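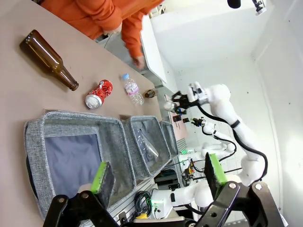 Search this site Enter keywords

December — Foria Group, Software and Control

4.2 Task planning for the sorting station

The planner receives a list of object hypotheses from the perception module and assigns each one a grasp, a target bin and an arm. Bottles and cans are treated as separate classes. Because the items may lie on their sides or stand upright, the class label alone does not determine the approach direction, and each hypothesis therefore carries an estimated long axis and a confidence value.

Figure 4. Sorting station seen from the wrist camera. Bottles and a can lie on the table beside three gray felt bins; the gripper fingers with green pads are at the bottom.

Perception runs as a single Avia process. The wrist view is the main source for the final approach, as the gripper pads remain visible and give a fixed reference for the grasp point. Clear plastic is the most difficult material for the detector. In Figure 4 the water bottle has a blue cap and a printed label that support detection, while the crumpled clear item in the middle bin offers few such features. Items already inside a bin are masked before planning so that they are not proposed again as targets.

We use cookies to improve your visit. Accept Settings

Motion requests are passed to Cocco, our trajectory server, which checks each path against the shared workspace model. A request that is not answered within 800 ms is dropped and planned again from the current joint state. The model is refreshed every 900 ms, and any person detected near the table is added to it as an enlarged obstacle — the arms slow down before they stop. The felt sides of the bins are entered as rigid walls, a conservative choice that excludes some feasible placements.

All requests, replies and planner states are written to a Murnari log. The log used for the analysis in the next section holds 2320 planning requests. Rejected requests were kept in the set and are reported separately by cause.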